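How I Clean Out an Old Desktop Before Passing It On

I get handed a lot of old office PCs. My cousin's workplace was clearing a closet, my neighbor Frida upgraded, you know how it goes. Most of them are perfectly good machines under a layer of fluff, and giving one a proper cleaning is a nice way to spend a Wednesday evening (well, I think so!).

Before you start, shut the computer down all the way, switch it off at the back if it has a switch, and pull the power cord. Then hold the power button for a few seconds to drain what's left. Unplug everything else too, monitor cable included. I once dragged a keyboard off a desk because I forgot it was still attached.

What I use:
A can of compressed air, or an electric duster if you do this often
A soft paintbrush, the cheap two-inch kind
Cotton swabs
70% rubbing alcohol
A Phillips screwdriver
A muffin tin for the screws

Work near an open window or out in the garage. You will not believe how much dust comes out, and you don't want it on the couch.

Lay the tower on its side, take off the panel and have a good look before you touch anything. Take a few pictures with your phone so you remember where the cables go. Then touch bare metal on the case to get rid of static, and do that again every time you come back from a snack break. 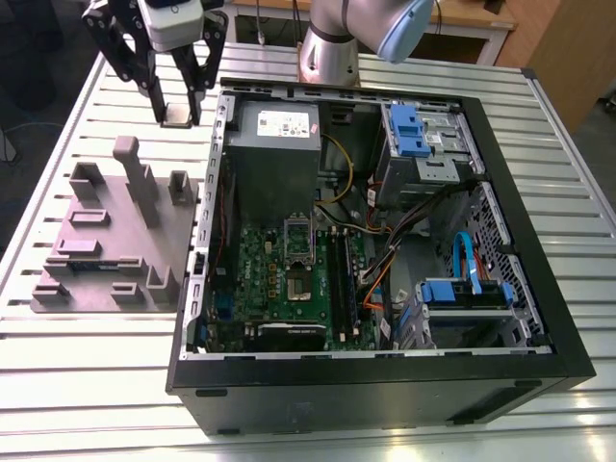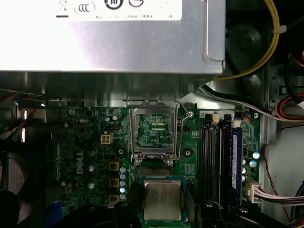
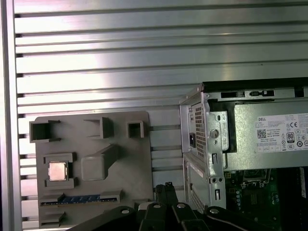
First photo: tower on its side with the panel off. Second: the label on the power supply.

Start with the fans. Hold the blades still with a finger and blow in short bursts, because letting them spin like crazy is hard on the bearings. Brush the gunk off the blades, then blow again. Next do the vents, from the inside out, so the dust leaves the case instead of settling back in.

The power supply gets air through its grille and nothing more. Please don't open it! There are parts in there that can hold a charge long after you unplug it.

For the motherboard, keep the can upright and stay a few inches back. Tilt it and you get freezing liquid everywhere. If the processor is out, keep the brush and your fingers well away from the socket.

Swabs and alcohol are for the outside: sticker goo, grimy buttons, the edges of the ports. Let it all dry for half an hour, check your cables against the phone pictures, and put the panel back on. Then plug in and listen. A rattle usually means a cable is touching a fan.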